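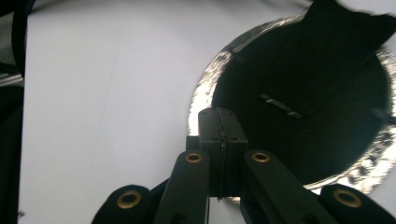
Brass grommets on black.

Notes on the boat cover, second attempt

The cover I made last winter failed at the eyelets. The cloth was sound, the seams were sound, and the stitching at the bow had barely moved. Of the 14 eyelets along the port side, most had turned in their holes and 3 had pulled out completely, taking a ring of cloth with them. I have now replaced the lot and changed the method, so I am writing down what I did before I forget it.

First, the terms. An eyelet is a single piece, rolled over at the back. A grommet is two pieces, a barrel and a washer, and the barrel is rolled over the washer. Shops in Brotley use the two words as they please. If the packet has no washers in it, put it back. A plain eyelet is fine for a shower curtain and no use on anything that flaps.

Second, the hole. I had been punching it to the outside diameter of the barrel, so the cloth only just touched the metal. The hole should be smaller than the barrel, and the cloth should be worked over it with a fid or a blunt pencil. It takes longer and it hurts the thumbs. Solveig Sandberg, who used to sew sails at Tarlow, told me this two years ago and I did not listen.

Third, the backing. Each grommet now goes through four layers: the cover, the turned hem (which counts as two), and a patch of webbing on the inside. I cut the webbing with a hot knife to seal the ends. Scissors and a lighter do the same job, less tidily. The patch is sewn on all four sides before the hole is made. Sewing it afterwards is possible, but the presser foot catches on the rim.

Fourth, the setting tool. The cheap hand die is good enough if the anvil sits on something solid. My bench is too springy and gave me split barrels. I moved to the concrete step outside the back door and the splits stopped. Several light blows roll the edge better than one heavy one. A split barrel will cut the cord in the end, so drill it out and do it again.

Material: solid brass, not plated steel. Plated steel rusted through at the cut edge in one season on the Sjöberg moorings. Brass goes dull and then green, and the green marks pale cloth. Mine is dark blue and I do not care.

Cord is 4 mm polyester, laced loosely. I had been pulling it tight and leaving it, and when the wind got under the cover the whole load landed on whichever grommet was nearest. There is now a loop of shock cord at every second one.

The whole job used one packet of grommets, a roll of webbing and 531 kronor, including the die. Arvid Forsberg has offered to lend me his press for the starboard side. I shall probably do that in October, once she is out of the water.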